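Hanging Socks Is a Fair Test, and a Fair Price Would Help

Jondent has been offering its laundry add-on since May, and I have been asked more than once whether a small shop or a care home should sign up. My answer is not yet, though my reasons differ from the ones I usually hear.

The add-on is called Pritia. It runs on a two-armed machine you already lease from them, and it does one thing: it takes small items off a table and clips them to a hanger. The company charges 300 dollars a month on top of the lease. Folding is a separate package, made by Zultgate, and I have not tried it.

Most complaints about Pritia are that the job is too easy. People see a sock and think a child can do it. A child has fingertips. The robot has two stiff fingers on each hand, and the clips have springs that fight back. The cloth also moves every time something touches it, so the place where the robot wanted to grip is no longer where it was. 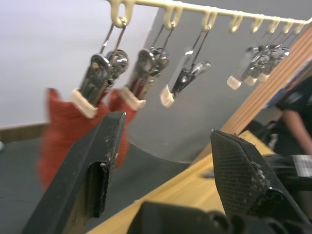
Red knit on the clips, seen from the wrist camera.

Look at how close everything is. The clips sit on a rail that can swing, and some of them bunch up at one end. A gripper has to come in beside one clip without pushing the next. I think this is a harder test than moving boxes, and Jondent deserves credit for selling it as a real task with a real hanger you could have at home.

My trouble is with what the buyer gets for the money. Sandamali Sheikh, who runs the laundry room at Herath, had Pritia on trial for 2 weeks. She told me the hanging itself was acceptable to her. What bothered her was the time spent getting ready for it. Items had to be laid out flat with space between them, and a mixed pile straight from the basket was no use. So one of her staff laid out the socks, and the robot hung them up. She could not see where she had saved anything.
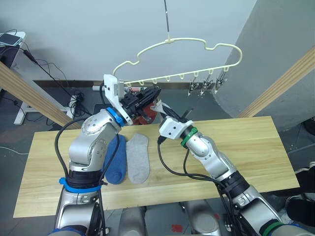

Both arms at work over the table, with two socks laid out side by side.

I put this to Sewwandi Biswas, who handles customer setup at Jondent. She said sorting from a pile is planned, and that early customers will get it at no extra charge. I have no reason to doubt her, but a plan is not a feature, and the monthly bill starts now.

The contract is the other problem. It covers 100 hours of use a month and you pay for them whether you use them or not. A small laundry room will not come near that. Jondent should sell the hours in smaller blocks, or let unused ones carry over - the phone companies worked this out long ago.

If you teach, or you run a lab, Pritia may be worth the price today. If you have wet socks and a short staff, keep your money until it can start from the basket. I will ask for another trial when it does.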